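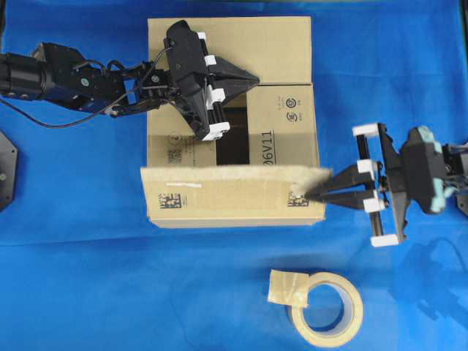
The meeting opened at 7.05 pm in the Butley Hall supper room with Marites Lumbao in the chair. The first item was the transfer of the local history collection from the Wirkine depot to the shared store at Trivomport. The collection stands at 2,638 catalogued items, mostly paper, with a smaller group of glass negatives. Marites reported that the present cartons are plain brown corrugated board with top flaps, and that some carry printing from earlier use, such as the characters 06V11 on a flap. Old printing of this kind is not a shelf mark and is to be disregarded when the register is compiled. Carton numbers will be written in pencil on a tag, and the tag number entered against each item in the register before the carton leaves Wirkine.

Apologies
Received from the Fu branch delegate.

Minutes of the previous meeting
Accepted with one correction. Under item 4, "humidity sensor" should read "humidity card". No sensor has been purchased.

Matters arising
The lease on the Wirkine depot ends in October. The owner has confirmed in writing that no extension is available. The roof leak over bay 2 has been patched. Items from that bay have been moved to bay 3 and will go in the first load.

Item 1. Order of transfer
It was agreed that the collection will move in 5 loads, in this order: parish and school registers; maps and plans; newspapers; photographs and negatives; unsorted donations. The proposal to send unsorted donations first was discussed and not supported. The shelving at Trivomport is being filled from the north end and a late change of order would mean handling the registers twice.

Maps wider than the plan drawers will travel rolled, on a tube, with the catalogue number on the outside of the wrapper. Folding is not permitted for any sheet.

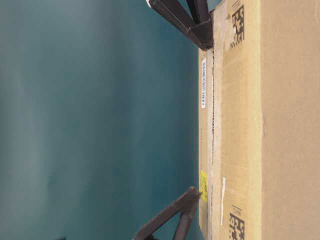 Glass negatives will be packed on edge, never flat, with card dividers between plates. The weight of each carton of negatives is to be kept to 14 kilograms. The secretary asked whether this limit applied to newspapers as well. The chair ruled that it did, and that bound newspaper volumes over the limit will be carried singly on the trolley.

Item 2. Catalogue numbers
The Fu branch has used its own numbering for donations received before the merger. Two options were tabled: renumber the Fu material in the main sequence, or keep the existing numbers with the prefix F. The second option was adopted. The branch catalogue cards will be kept and filed behind the main drawer. Cross-references already printed in the newsletter remain valid.

It was noted that a small number of cards have no matching item on the shelf. These will be marked "not sighted" and left in the drawer until the Trivomport shelving is complete, at which point a full shelf check will be done.

Item 3. Storage conditions
The Trivomport store has no windows and one external door. Humidity cards will be placed at floor level and on the top shelf of each bay, and read at the start of each month. Readings will be kept in the green book. The question of a dehumidifier was deferred until three months of readings are available.

Item 4. Costs
Van hire was quoted at $100 per load, fuel extra. The quote was accepted. Acid-free folders will be ordered for the registers only. A request for folders for the newspapers was declined on cost and may be raised again in the next budget.

Item 5. Public access
Requests to view material will be suspended from the first load until the shelf check is finished. Enquiries by letter or email will still be answered from the catalogue. A notice will go on the Butley Hall board and in the newsletter.

Actions
M. Lumbao: confirm van booking; obtain second key for Trivomport.
Secretary: draft access notice; order folders, tags and pencils.
Fu delegate: deliver branch cards to Butley Hall before the first load.

General business
The rear light at the Wirkine depot is out. To be reported to the owner.

The meeting closed at 8.40 pm.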